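Starnora Lake Region Visitor Portal – Support Desk
Ticket 3828
Subject: Ferry timetable on the Wostitz Wetland page shows winter sailings
Opened by: Genowefa Tokarz, Dirnska Tourist Office
Assigned to: Paavo Hakala
Status: Resolved, watching

Genowefa Tokarz wrote:
Good morning, dear support people, and I'm sorry to bother you on a holiday weekend! We have a lovely crowd in town for the bird festival, and several families have come to our counter with a printout saying the first boat to the wetland leaves at 11:30. That is the December timetable. The summer boat goes at 8:15, so they had missed it, poor things. I've cleared the browser on the office computer and tried my own phone as well – same result on both. The Mäkelä landing page is fine, so it seems to be only ours.

Paavo Hakala replied:
Hello Genowefa, no bother at all, and thank you for trying both devices before writing. I can see the winter times here too. The page pulls its sailings from record 2953, and that record was saved again on Saturday, September 2, 2023 with the season field left blank. When the field is blank, the portal falls back on whichever timetable was loaded last, and that was winter. I've set it to summer and asked for the page to be rebuilt. Could you reload in a few minutes and tell me what you get?
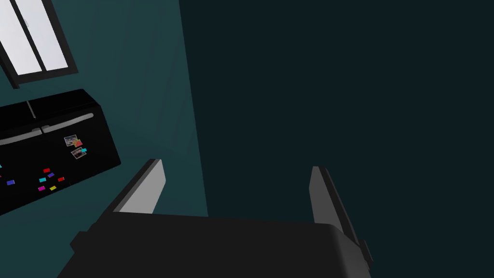
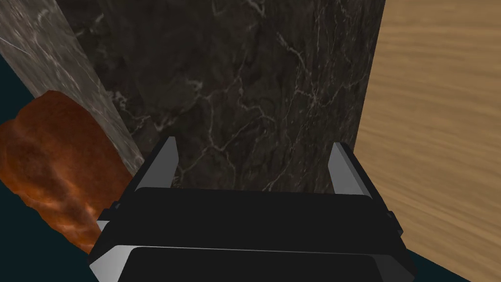

Attachments (2): rendered views, gripper in both

Genowefa Tokarz wrote:
The times are right now, thank you! One small thing, though: the Polish version still says 11:30, and we get a good many visitors who read that one first. For the moment I've taped a handwritten note to the door.

Paavo Hakala replied:
Good catch. The translated pages keep their own saved copy, and I had only rebuilt the English one. Hsiu-ying Hsu has now cleared the other languages, and I checked Polish, Finnish and German myself. All three show 8:15. Please keep your note up until this evening in case anyone walks in with an old printout.

Genowefa Tokarz wrote:
All good on our side, and the afternoon boat went out full. Kwok-wai Kao at the pier sends his thanks too – he was the one hearing most of the complaints!

Internal note, Paavo Hakala:
Season field should be required on save. Passed to Sointu Pelkonen as change request 351. Leaving this ticket on watch until the winter timetable is loaded.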